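Why Do Your Muscles Get Tired?

Body Basics for Young Readers – Part 4

Hold your arms straight out in front of you. At first it feels easy. After a while your shoulders start to ache, and then your arms begin to sink. You haven't lifted anything, so why are you tired?

Your arms have weight all by themselves. Gravity pulls them down all the time. When you hold them up, muscles in your shoulders have to pull the other way, and they can't stop to rest until you put your arms down.

A muscle is made of long, thin strands called fibers. When your brain wants you to move, it sends a signal down your nerves. The signal tells some of the fibers to get shorter. When they shorten, they pull on a bone, and the bone moves. Muscles can only pull. They can't push. That is why many of them work in pairs. The biceps at the front of your upper arm bends your elbow, and the triceps at the back straightens it again.
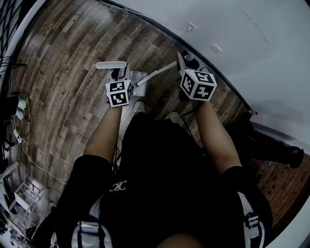 The muscles that close your fingers are mostly in your forearm. Put one hand around your other forearm and make a fist. You should feel something move under the skin. Long cords called tendons run from those muscles, through the wrist, and into the fingers. They work a little like the strings on a puppet.

What muscles run on

Muscles need fuel, and the fuel comes from food. Your body turns bread, rice, fruit and other foods into a kind of sugar called glucose. Blood carries the glucose to your muscles, along with oxygen from the air you breathe. When you run, your muscles use more of both. Your heart beats faster and you breathe harder to keep up.

If a muscle works hard for a long time, changes happen inside it. Some of its stored fuel gets used up, and other chemicals build up in the fibers. The fibers can't pull as strongly as before. Scientists call this muscle fatigue. Your brain plays a part too, and it may make you feel like slowing down.

Why sitting still can make you stiff

Sitting is also work for some muscles. The ones in your back and neck hold up your head, which is heavy. If you lean forward over a book, they have to work harder.

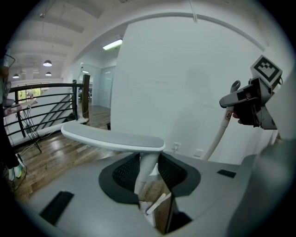
Support helps. If your feet are flat on the floor and your back is resting against something, your muscles have less to do. Even so, it is good to get up and move often. Moving helps blood flow through your legs and back.

Try it yourself

Open and close your hand as fast as you can for 21 seconds. Rest for 11 seconds, then do it again. Did your hand slow down the second time? Try your other hand and see if it is different. Stop if anything hurts.

Words to know

Fiber – a long, thin strand inside a muscle.
Tendon – a strong cord that joins a muscle to a bone.
Glucose – a sugar your body uses for fuel.
Fatigue – tiredness in a muscle or in the whole body.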